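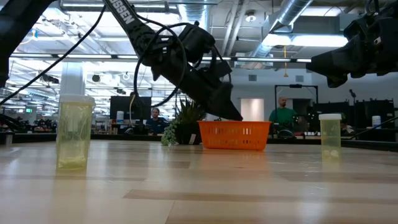
2022年1月24日（月曜日）の作業は手首まわりの配線のやり直しから。先週グリッパの指先をFlallettiに替えてから、手首を左に大きく回したときだけ指の閉じ量が指令とずれる。ずれ方は毎回同じではない。指先の取り付けを疑っていたが、ケーブルのほうが先だという気がしてきた。太い黒のケーブルが左上から大きな弧で垂れてグリッパの後ろを通り、そのまま手首に巻きついている。細い線も同じあたりでぐるぐるになっている。指先がかごの縁に触れそうな高さだと、弧の下のほうがいちばん邪魔になる。前から見えていたのに手をつけていなかった箇所なので、今日はここだけやると決めて始めた。

作業前の状態の記録。
・制御はDrostbergの基板、ソフトは先週末の版のまま。触っていない。
・グリッパの指先はFlalletti、左右とも。ねじの締め直しは済み。
・オレンジのかごは空のまま腕の下に置く。位置決めのテープは貼り直していない。
・薬瓶は大小ひとつずつ、どちらも黄緑の半透明。大きいほうが手前、小さい白キャップのほうが奥。
・鉢植えはかごの後ろ。カメラの校正のときに背景の目印に使っているので、動かしたら必ずノートに書くこと。

まずソフトの側を切り分ける。電源を入れ、手首を正面に向けた状態で開閉を繰り返す。エンコーダの値は全開で1,909、閉じた側も前回の記録と一致。正面では何度やっても変わらない。次に手首を左へ回していくと、途中から全開の値が下がり始める。右へ回した場合は下がらない。モータの電流も左のときだけ上がる。負荷がかかっている側がはっきりしているので、ソフトではないと判断した。ゼロ点を取り直すのもやめた。ここで取り直すと、悪い配線に合わせた値が残ってしまう。

次に電源を落とし、手で手首を回してみる。左に回すと途中で重くなり、手を離すと少し戻る。太いケーブルの巻きつきが締まっていく向きと一致する。細い線のほうは余裕がありそうに見えたが、指で触ると一本だけ張っていた。開閉の信号線で、よりによって一番短い。コネクタの根元が曲がった形に癖がついている。被覆は切れていない。導通も問題なし。ただ、このまま使い続けたら根元で断線すると思う。

やり直しの方針。前回は手首のすぐ手前で一度固定し、そこから先を巻いて余長にしていた。巻けば伸び縮みするだろうと考えたのだが、巻いた向きによって片側の回転だけ締まる。時計用のぜんまいと同じで、考えてみれば当たり前だった。今回は手首では巻かない。ひじに近いリンクの側面に固定点をひとつ作り、そこから手首まで浅いたるみをつけて渡す。余った分はリンクの根元側に逃がす。

太いケーブルは手持ちが2,000 mm。通し直してみたら根元側の余りが思ったより少なく、肩を後ろに倒した姿勢でぎりぎりになる。延長を作るか迷ったが、中継コネクタを増やすと不具合が出たときに疑う場所も増える。今日の作業範囲では肩をそこまで倒さないので、ソフトの可動範囲を狭めてしのぐことにした。設定ファイルにコメントを入れてある。範囲を元に戻すときはケーブルを先に替えること。

固定具は印刷した。最初の版は、リンクの白い文字（OSSEN）のすぐ下に来る位置で設計したら、バンドを締める隙間が工具より狭くて回せなかった。寸法を測るときに工具のことを考えていない。二つ目はクランプを半割りにして、外側からねじで締める形に変更。材料はSleimanの黒の残り。重さ31 g。手首より先に載るものではないので、この程度なら重力補償の値は変えずに様子を見る。角の面取りを忘れていたので、ケーブルが当たる縁だけやすりで落とした。次に印刷するときは図面のほうを直す。

細い線はスパイラルチューブでまとめた。最初、太いケーブルと一緒に束ねたら、太いほうの硬さに引っ張られて全体が一方向に寝てしまう。別々に通し、固定点のところだけ並べる形にしたら素直に動くようになった。開閉の信号線は短いままでは届かないので新しく作った。圧着を一本失敗して切り直し。赤い柄の圧着工具は刃の当たりがずれている。青い柄のほうを使うこと。工具の札にも書いておいた。

昼過ぎにインディラ・チャッコさんが寄って、固定点をもうひとつ増やしたほうがよいのではという話になった。手首の裏側、グリッパの台座のところ。彼女の腕（Tendutbyの小さいほう）では、そこを留めないとケーブルが指の間に落ちてくるそうだ。こちらのグリッパは幅があるので落ちてはこないが、下を向いた姿勢だと台座の横に膨らむ。結束バンドで仮に留めて動かしてみたら、膨らみは減ったものの、左回転の終わりで少し突っ張る。留める位置が手首の回転軸から離れているせいだと思う。今日は外した。軸に近いところにねじ穴がないので、やるなら台座の部品から作り直しになる。

通電して再確認。
手首正面：全開1,909。変化なし。
手首左いっぱい：全開の値は正面と同じ。電流の上がりもなくなった。
手首右いっぱい：変化なし。
肩を前に倒してかごの上まで降ろした姿勢：ケーブルは台座の横で少し膨らむが、かごにも指にも触れない。
腕を素早く引き上げたとき：固定具の手前で一度跳ねる。速度を落とせば出ない。

最後の跳ねが気になる。たるみが少し多いのだと思うが、減らすと左回転で足りなくなるかもしれない。結束バンドの位置をずらして間を取ったところで今日は止めた。

つづけて把持の確認。小さい瓶から。白いキャップの下をつかむ高さで指を閉じ、持ち上げてかごの上へ移し、開く。配線を直す前は、移す途中で手首が左に回るので、そこで閉じ量が変わって瓶が傾いていた。直した後は傾かない。底に入っている小さい白いものが瓶の中で転がるので、傾いたかどうかは目でもわかる。これは意外と便利で、カメラのほうの検出がうまくいかないときの目安になる。中身は入れ替えないでおく。

大きい瓶はまだだめだ。つかむところまではいくが、持ち上げると指の間で縦に滑る。Flallettiの指先は先が細いので、太い円筒だと当たる面積が足りない。閉じる力の上限を上げれば持てるのだろうが、瓶の側面がたわむほうが先だと思う。指先の内側に薄いゴムを貼ってみるか、もっと下をつかむか。下のほうをつかむ場合、天板に指が当たらない高さを決め直す必要がある。これは次回に回す。

それから、カメラ側の話。瓶が半透明なので、天板に映りこむ天井の照明と瓶の側面の反射が重なると、輪郭の検出が手前で切れる。大きい瓶の左側がとくに弱い。瓶の置き場所を少し手前に出すと安定するが、場所に頼った直し方は好きではない。露光を短くするほうを先に試す。今の設定は1,000 µs。半分にすると鉢植えの葉が黒くつぶれて、背景の目印として使えなくなる恐れがある。やってみないとわからない。かごはオレンジ色なので今のところ検出で外したことがない。側面の細長い穴の列を拾って、かごの縁と間違えることはあった。これは先週、面積で切って対応済み。

記録の取り方について自分向けに。今日は電流の値を画面で見ただけで、保存していない部分がある。左回転で上がる様子を残しておけば、直した後と並べて見られたのに、もう再現できない。次からは、配線を外す前に必ず一通り取ってから外す。フォルダ名は作業内容で付ける。「test2」のような名前はやめる。

共有の方へ。隣の腕の固定ねじには触っていないが、リンクの根元に余らせたケーブルが、通路側に少しはみ出している。面ファスナーで留めてあるので、当たっても外れはしないと思う。邪魔なら内側に寄せてかまわない。ただし固定具より先の部分は引っ張らないでほしい。たるみの量を合わせてある。半割りクランプの予備を一組、印刷物の棚の下段に置いた。面取り前のものなので、使うなら縁を落としてから。

残っている作業。
・引き上げ時の跳ね。たるみを詰めるか、加速度を落とすか。先に加速度。
・大きい瓶の把持。ゴムを貼る案から。厚みを変えて比べる。
・固定具の図面に面取りを入れる。工具の入る隙間も図面に書く。
・露光の変更。変更前に今の画像を保存。
・手首裏の固定点。台座の作り直しは3月の予定に入れる。それまでは今の通し方。
・太いケーブルの長いものを探す。同じ太さでもう少し柔らかい被覆のものがあれば、そちら。

片付けの前に、可動範囲を狭めた設定で起動し直し、原点復帰まで問題なく通ることを確認した。かごは元の位置、瓶も大小とも元の位置に戻した。鉢植えは動かしていない。Drostbergの基板の電源は裏のスイッチで切ってある。次に使う人は、起動してから手首を左右に一度ずつ、ゆっくり回してから始めること。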